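Skip to content
Print this page | E-mail this page

We use cookies to keep your basket working and to see which pages get read. Carry on browsing and we take that as a yes. Cookie settings

WERKUMECK STEEL WORK TABLES
Skido series, for assembly, fitting and trial builds

In stock, most sizes. Last updated Mon 7 October.

Stainless top, brushed. Made for people who put parts together by hand or by machine and are sick of painted tops chipping. Three lengths, one height, adjustable feet. Ships flat except the long one, which ships built because the top is a single sheet and we don't like cutting it.

Quick specs
Length (long version): 2000 mm
Load, spread evenly: 300 kg
Load, point, middle of top: 50 kg
Top: brushed stainless, edges folded under
Legs: square tube, welded corners
Feet: screw type, rubber pad, locknut (do use the locknut)
Price, long version: $565, pads and clips not included

Top
Brushed finish runs the long way. Wipes down with a damp cloth and dish soap. Will scratch, all brushed steel does, and the scratches mostly go into the grain after a few months. If you slide bare aluminum plates across it all day you will see gray rub marks. Those come off with the same soap and a bit of patience. No steel wool please, it leaves rust specks and then we get the phone call.

It also reflects. Under strong ceiling lights you get a soft mirror look, bright patches and all. If you inspect small black parts on it, get the gray mat (see extras) or lay the work on a plate.

Working with plates and frames
Lots of buyers use the table for this: big flat base plate down first, lighter frame or cover laid on top, turned until the holes line up. Works best if the plate is well back from the front edge. Leave room at the rear for tools and leads.

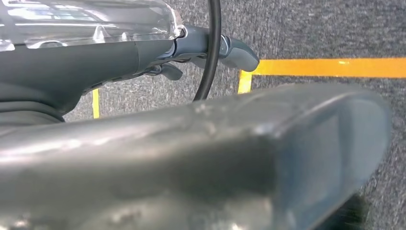
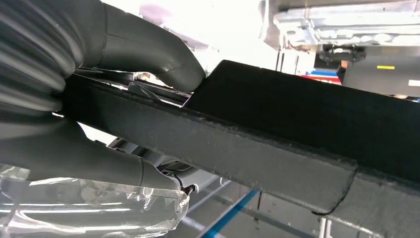
Parts close up, and a black frame on its aluminum plate on the steel top.

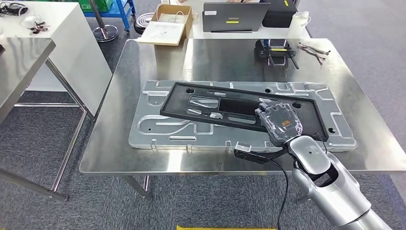 A few things we've learned from setting up trial builds on the Skido:

Set the feet before you load it. Level side to side, then front to back. Then check again with the heavy plate on, floors lie.

Molded frames with lots of openings twist a little when you pick them up by one side. Support the far end or lift from the middle if the shape lets you.

Black foam and felt strips pick up dust off the bench. Wipe first. Wipe again after drilling, swarf sticks to felt like you wouldnt believe.

Leads and thin cables go over the rear edge, not the front. There's a folded lip under there that takes the Kushnir cable clips. Push on, no screws. They come off again with a coin.

Don't clamp straight onto the folded edge. It will mark. Use a scrap of wood or the rubber clamp shoes.

Second table behind
If you have the depth, put a plain white table behind the steel one for paperwork, boxes, the stuff that always ends up on the bench otherwise. Our Estar side table is the same height and has a white laminate top. Cheaper than a second Skido and nobody minds if coffee goes on it. Leave a walkway or push them together, either is fine, the feet don't clash.

Extras
- Gray bench mat, cut to length, non slip
- Kushnir cable clips, bag
- Rubber clamp shoes, pair
- Under-shelf, steel, fits middle and long versions only
- Castors, locking. Not for the short version, it gets tippy
- Estar side table, white

Delivery
Short and middle lengths come by regular carrier in one carton, legs and top packed seperately. Check the corners before you sign. Long version comes on a pallet, curbside only, so have two people and a cart ready. No stairs, sorry, the drivers won't.

Orders placed before noon usually leave next working day. The long version takes a bit more. We were short on feet back in June, that's sorted now.

Returns
Unused, in the carton, you pay freight back. Dents from shipping we replace, send photos of the carton as well as the dent. Scratches from use are yours to keep.

Questions we get
Can I drill the top? Yes, step drill, go slow, deburr the underside. Warranty on the top ends there, frame still covered.

Does it ring when you set metal on it? A bit. There's a sound pad glued under the top as standard on the long one, optional on the others. Mat helps too.

Will it take a vise? Small one, over a leg, with the backing plate. Big ones no.

Other heights? Feet give you some adjustment. Past that ask us, we do specials when the welder has time.

Print this page | E-mail this page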